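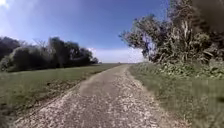 Our project looked at whether compression sleeves help club runners recover faster between training days, which is what Casia says on the box of its Felitz calf sleeve. We had five weeks and a club, Veres Harriers, that let us bother its members after their Tuesday sessions. Most of them run on gravel and packed dirt, narrow paths with loose pale stones and a smoother worn patch here and there, and we did not control for that. A calf that has spent an hour on stones may not feel like one that has been on a track.

Method. Runners wore the sleeve on one leg for two hours after training and rated soreness in both legs the next morning, on a 60-point form borrowed from the Zanlow clinic. We ended up with 200 usable forms.

Results. The sleeved leg scored slightly better. We are not impressed by this. Everyone knew which leg had the sleeve, and several had already told us they liked it. When we left out the forms from runners who owned a pair before the study, the gap mostly went away.

Problems. Soreness is an opinion. We had no fake sleeve to compare with, and we never measured strength or jump height. Some forms were clearly filled in at lunchtime.

We would not tell the club to buy any. A repeat in December, with a loose sleeve on the other leg, would be worth more than our numbers.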